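School Meals at Irkside: Changes for the Summer Term

The governing body of the Irkside Schools Partnership has approved a new set of arrangements for midday meals, which will take effect on the first day of the summer term. They apply to all Anmont and Irkside primary sites and to the shared dining hall at Bodin Lane. The arrangements follow the review of catering that was opened last autumn, and parents and carers who replied to the survey are thanked for the time they gave to it. More than 500 households returned a form.

This item sets out what will change, what will stay the same and what families are asked to do before the Easter break. A printed copy may be had from any school office.

Why the review was held

The previous catering agreement was signed when the partnership had fewer pupils and only one production kitchen. Meals for the smaller sites were cooked at Anmont and taken out by van, and staff at those sites had reported for a long time that vegetables in particular did not travel well. Comments from pupils, gathered through the class councils, were of much the same kind. The word used most often was "soggy".

The governors also wished to look at how much food was being thrown away. Kitchen staff weighed plate waste at every site over one half term and the results were discussed at the January meeting. Waste was highest on the days when pupils had no say in the vegetable served with the main dish, and lowest on the days when a salad counter was open. The full paper is held by the clerk and can be read on request.

Menus

Menus will continue to run on a three-week cycle. Each day will offer a main dish, a meat-free main dish and a jacket potato with a choice of filling. Fish will be served on Fridays at all sites, and on one other day in the second week of the cycle.

Two cooked vegetables will be served daily, and pupils will choose between them at the counter or take both. A cold counter with salad, bread and cut fruit will be open every day at Bodin Lane and Anmont. At the smaller sites it will be open on Tuesdays and Thursdays until the new chilled units have been fitted.

Puddings will be kept. The survey showed strong feeling on this matter, and the governors accepted the advice of the catering manager that a hot pudding should be served on two days in each week, with fruit, yoghurt or cheese and biscuits on the others. Custard will be available with all hot puddings. Crumble will be made with whichever fruit is in season - rhubarb in the first weeks of term, and gooseberry after that where supplies allow.

Learning about food

Each year group will have one food lesson in every half term, taught by the class teacher with support from the kitchen. In the infant classes the lessons are concerned with names, colours and tastes, and with sorting foods into those that grow above the ground and those that grow below it. Junior classes will plan a meal within a set sum, prepare part of it and write up what they did. Year 6 will also visit a market garden in June, and a letter about that visit will be sent separately.

A set of model foods, chopping boards and child-safe knives has been bought for each site. Teachers who wish to borrow a second set should apply to the Bodin Lane office at least one week ahead.
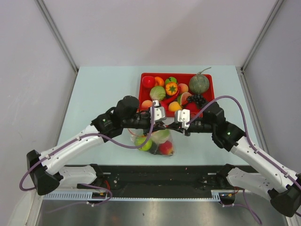
Prices and payment

The price of a paid meal will rise by 22 pence. The governors regret that an increase is necessary. The price has been held for two years while the cost of ingredients and fuel has gone up, and the new figure will still leave part of the cost to be met from the partnership's own funds. No further change will be made before the end of the next school year.

Meals for pupils in Reception, Year 1 and Year 2 will remain free of charge, as will meals for older pupils whose families qualify for support. Families who think they may qualify but have not applied are strongly encouraged to do so. The form is short, it is treated in confidence, and office staff will help with it if asked. Pupils receiving a free meal are not marked out in any way at the counter or on the register seen by other children.

Payment will be made through the Altico account that families already use for trips and clubs. Cash and cheques will be accepted at school offices until the end of the first full week of term, and not after that date. Balances held under the old system will be moved across automatically. A family that finds a balance has not appeared by the second Monday of term should write to the meals office, giving the child's full name and class.

Where an account falls into debt, a reminder will be sent at the end of the week. No child will be refused a meal. If the debt reaches the cost of ten meals the office will telephone to discuss a way of paying it off by stages.

Ordering

Meals are to be ordered by nine o'clock on the morning of the day, or earlier if preferred. Orders may be placed for a whole half term at once, and can be altered up to the same hour. A child who arrives late because of a medical appointment will be given a meal provided that the office has been told.

Children who bring a packed lunch will go on sitting with those who have a school meal. They may also use the salad counter on up to two days a week without charge, an arrangement that was tried at Anmont last year and found to work well. The existing guidance on packed lunches still stands: no nuts or products containing nuts, no fizzy drinks and no sweets. Grapes and small tomatoes for younger children should be cut lengthways before they are packed.

Allergies and special diets

All information held about allergies and special diets is being renewed. This applies to every pupil with a recorded need, including those whose needs have not changed. The form must be completed and returned with a letter from a doctor or dietitian where the need is a medical one. Letters already on file will be accepted if they were written within the last two years.

Halal and vegetarian meals will be offered daily at all sites and need only be selected when ordering. Other religious or cultural requirements should be discussed with the catering manager, who will do her best to meet them.

Until a completed form has been received, a child with a recorded allergy will be served a plain meal prepared apart from the others. The governors are aware that this may be unwelcome, and ask for forms to be returned promptly so that it is needed as seldom as possible.

Dining times

Lunch at Bodin Lane will be served in three sittings in place of two. Infants will eat first, at a quarter to twelve. Lower juniors will follow at ten past twelve and upper juniors at twenty-five to one. Afternoon lessons will begin at the usual time, and the school day will not be lengthened. Times at all other sites are unchanged.

The third sitting is being introduced to reduce noise and queuing. Midday supervisors have asked for it on several occasions, and pupils who find a crowded hall difficult should benefit. A quiet table will be set aside at each sitting for any child who wishes to use it.

Kitchen works

The kitchen at Irkside will be reopened as a production kitchen after a gap of 13 years. The governors have set aside £4,000 for small equipment, and the larger items, among them two ovens and a dishwasher, will be supplied under the new agreement. Work will be done during the Easter holiday, when the rear gate will be closed to all users. Holiday club families should enter by the front drive.

Vacancies

Applications are invited for the posts of assistant cook at Irkside and general kitchen assistant at Bodin Lane. Both are term-time posts. Training in food hygiene will be given, and no previous experience is required for the second post. Details are available from the partnership office. Appointments are subject to the usual checks.

Tasting afternoon

Parents and carers are invited to a tasting afternoon in the Bodin Lane dining hall, from half past three until five o'clock on Friday, March 20, 2026. Small portions from the new menus will be served, and the catering manager, Thenmozhi Lobo, will be present to answer questions. There is no need to book. Children must be accompanied by an adult. Those with allergies should make themselves known to staff on arrival, and a list of ingredients will be displayed beside each dish.

Parking at Bodin Lane is limited and neighbours have asked that their driveways be kept clear. Families who are able to walk are requested to do so.

Questions about any part of these arrangements should be sent to the meals office in writing or handed in at any school reception. Replies will be sent within five working days during term.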